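Pisharody grasp planner: spatula pick fails on 29 of 500 seeds

gtiedemann
Running Pisharody 2 in sim with the Franka on the marble counter. Wrist view goes into the policy along with one scene view.

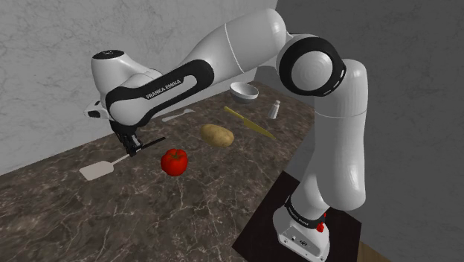

Cekura does perception and hands over a grasp pose in the base frame. The failures all come from the approach: the planner picks a yaw that puts the fingers across the thin handle at a bad angle. With the tomato this close to the spatula I can't widen the sweep much either.
- Gisela Tiedemann

cumow58
Sounds like perception. Thin handles get smeared in depth.

gtiedemann
I swapped in ground truth poses and got the same seeds failing. 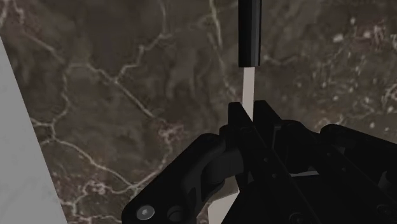 The pose error in the logs is tiny. Yaw is what moves between runs.

spanicker
Disagree with cumow58. Check your IK seed. Ours flipped joint 7 until we fixed the rest posture.
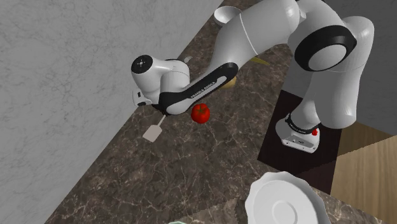

We also added a small cost on distance from that posture, before collision checking.

cumow58
That cost hid a real bug for us in July. I'd log every rejected candidate first.

gtiedemann
Will do both, logging first. Config goes on the Liver branch tonight.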